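Workshop notebook, August

Shrinkage of the wool blanket cloth, second series

Started 8:40. Nikola Pavlović cut the samples yesterday evening from the Bekitz roll, all from the same side of the cloth, so I did not have to search for the grain again. Each sample is 40 cm by 40 cm, marked at the corners with white cotton thread. The pen marks of the first series disappeared and we lost the measures of four samples. Cotton thread stays.

Detergent is the Plernora wool liquid, same bottle as before. I weigh it now on the small scale – the cap is not precise enough, Nikola and I filled it to the same line and got different weights.
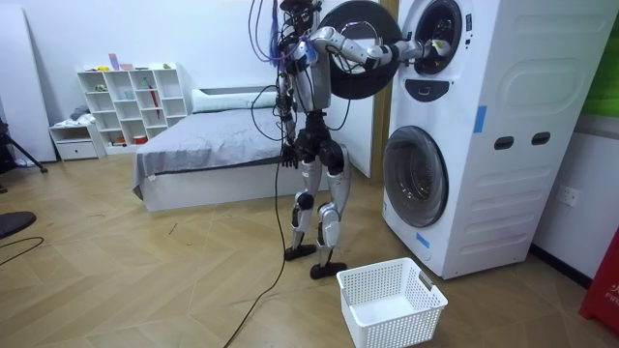 Spin speed is 1,000 for the first group. Jade Penrose thinks it is too much for this cloth and she can be right, but the customer (Emton) wrote in the order that people at home will not change the speed, and I want to know the worst case. The second group will have no spin, only pressing in a towel.

Results of the first group, after one wash and drying flat overnight: the length went down more than the width, the same as in the first series. The surface is a little felted near the edges. I overlocked half of the samples before washing and those kept the corners square. The raw ones curled, and I had to steam them before measuring, so I do not fully trust their numbers. Wrote "steamed" next to them in the table. 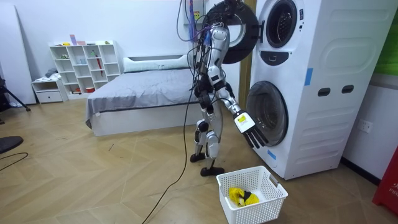
Tumble drying is the part I still do not know how to write in the care label. Popescu, who weaves the cloth, says never. Jade says that if we only put "do not tumble dry" nobody reads it. With the washer and dryer stacked in one tall white tower, as in our room, I understand how a blanket goes from one door to the other without much thinking. So I will sacrifice 2 samples in the dryer on low heat and send them to Emton together with the flat ones, with the measures pinned on.

To do:
ask Nikola for a longer steel ruler
repeat the raw edge samples without steam, under glass
check if the red stripe bleeds on the undyed part – I saw a pink shade on one corner, maybe it is only the lamp

Stopped 17:15. Samples of the second group are soaking, Jade takes them out at six.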